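斯蒂夫洛犬展落幕 四岁迷你雪纳瑞首次夺得全场总冠军

2018年8月29日

斯蒂夫洛(Stivlow)夏季全犬种展于上周末结束。来自胡迪莱蒂犬舍(Hudiletti)的四岁迷你雪纳瑞母犬“巴卡利斯”(Bakalis)获得全场总冠军(BIS)。这是该犬舍成立以来第一次在全犬种展上拿到这一名次,也是近几年斯蒂夫洛首次由梗犬组以外的小型犬夺冠。按本次展会采用的分组办法,迷你雪纳瑞归入工具犬组。

巴卡利斯的主人兼牵犬师是阿德米尔·法尔康(Ademir Falcão)。他没有聘请职业牵犬师,从地区赛到这次决赛都由自己带犬上场。法尔康说,这只狗两岁以前表现很不稳定,在室内场地遇到广播声就会夹尾巴,有两次比赛还没走完第一圈就退了场。

“那时候我每个星期带她去一趟火车站,什么也不练,就坐着听报站。”法尔康说,“坐了一个冬天。到第二年春天她能在站台上睡觉了,我才重新给她报名。”

本次展会共有500只犬登记参赛,比上一届略多。报名截止前增加了一批猎犬组的参赛犬,组委会因此在北侧草坪加设了一个比赛圈。第一天上午有小雨,长毛犬种的美容区临时搬进了室内马术厅,部分幼犬组比赛推迟开始,午后恢复正常。

分组决赛在第二天下午进行。进入最后一轮的除巴卡利斯外,还有一只黑色纽芬兰犬、一只爱尔兰雪达犬、一只惠比特犬和一只短毛腊肠犬。担任总决赛裁判的是爱尔兰裁判伊菲·麦卡锡(Aoife Mac Carthaigh)。她让各犬先绕场一周,随后逐只上手检查,再单独看直线往返。惠比特犬在第二次往返时跑步起来,牵犬师请求重走,得到了准许。

麦卡锡在颁奖后简短介绍了自己的评判。她说,几只犬的结构都很好,最后要在细微处取舍。“这只雪纳瑞的背线在走动中一直是平的,停下来也不需要主人去摆。她的前驱很正确,被毛硬度也合适,现在很多同犬种的毛修得好看,摸上去却是软的。”她还提到,纽芬兰犬的头部是全场最好的,只是在炎热的下午步态显得有些沉。

全场后备总冠军由爱尔兰雪达犬获得。纽芬兰犬名列第三。幼犬组总冠军是一只九个月大的柴犬,老年犬组总冠军是一只十一岁的标准贵宾犬。这只贵宾犬入场时,看台上的掌声持续到它走完全程。

巴卡利斯的获奖之路并不算顺利。今年4月,她在一次地区单独展上只拿到本犬种公母对比的第二名,裁判在评语中写到她体重偏重。法尔康回去以后调整了喂食量,把晚饭改成少量干粮加水煮鸡胸肉,又把每天傍晚的散步延长了一段路。他说这次上场的体重比春天轻了不少,步子也开了。

雪纳瑞的被毛需要手工拔毛,这部分工作由法尔康的妹妹承担。她从展前数周开始分区拔理,先背部,再颈部和头顶,使各部位的毛在比赛当天长到合适的长度。法尔康自己只负责修剪腿毛和胡须。他承认胡须部分赛前一晚剪短了一点,“好在两边剪得一样短”。

胡迪莱蒂犬舍规模不大,目前养有成犬五只,平均每年繁殖一窝。巴卡利斯出自犬舍的第三窝,同窝共四只,其中一只公犬“德雷瑟”(Dreser)也参加了本次展会,在公开组中获得第二名。德雷瑟现在由邻镇的一户人家饲养,平时主要练习敏捷,只是偶尔参加选美。它的主人表示,秋季打算继续报名敏捷赛,选美方面暂时没有计划。

关于巴卡利斯的繁殖安排,法尔康说已完成眼科检查,结果正常,心脏检查预约在下个月。如果结果没有问题,他希望在明年春天配种,公犬尚未选定。已经有人来询问幼犬,他的答复是先不接受预订,等检查全部做完再谈。
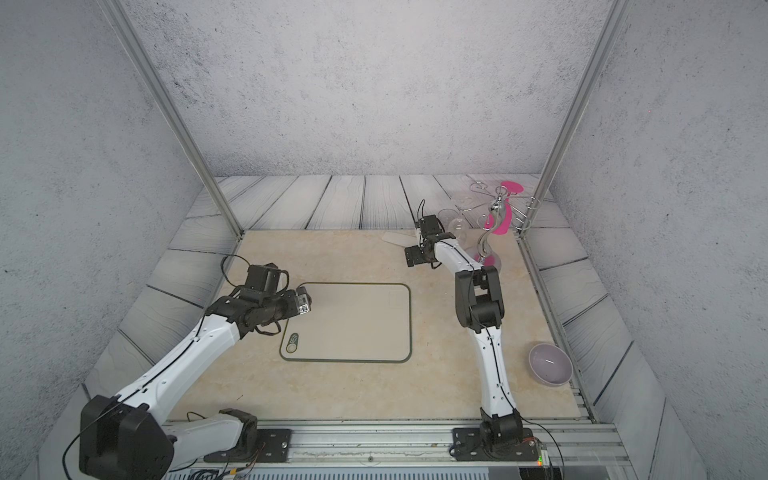

除选美比赛外,本届展会还安排了青少年牵犬比赛和基础服从展示。青少年牵犬比赛分为两个年龄段,低龄组冠军由一名牵着骑士查理王猎犬的女孩获得,高龄组冠军年龄为17岁,参赛犬是一只平毛寻回犬,第二名年龄为16岁。裁判在点评时要求选手多看自己的犬,少看裁判,并提醒几名选手转弯时不要挡在犬和裁判之间。

服从展示在主圈旁边的空地进行,内容包括随行、召回和定点等待,由本地训犬俱乐部的会员带犬完成。展示结束后,观众可以带自己的犬进场试做随行科目。参加者多是附近居民,犬只以混种犬为主。有观众反映,展示区与停车场入口距离太近,车辆进出时容易让犬分心。组委会表示明年会重新考虑位置。

本届展会的奖金部分与往年一样不高,全场总冠军获得奖杯、绶带和2000欧元奖金。法尔康说,奖金会先用来换一辆车里的犬笼,原来那只的门闩已经坏了,一直用绳子绑着。

组委会同时公布了几项下一届的调整。报名将全部改为网上进行,不再接受现场补报。长毛犬种的美容区将固定设在室内,每只犬限用一张美容桌。幼犬组的比赛时间会提前到上午第一场,方便远道而来的参赛者当天返回。比赛目录仍保留纸质版,在入口处出售。

各犬种的详细成绩和裁判评语将在整理后陆续公布。参赛者如对登记的犬名、出生日期或血统证书编号有疑问,可凭参赛号码与组委会秘书处联系更正。当天遗落在马术厅的两条牵引绳和一只折叠水碗也由秘书处保管,失主可前往领取。

巴卡利斯下一次出场预计是在十月的室内展。法尔康说,这之前会让她休息几个星期,不洗澡,不上美容桌,照常去河边散步。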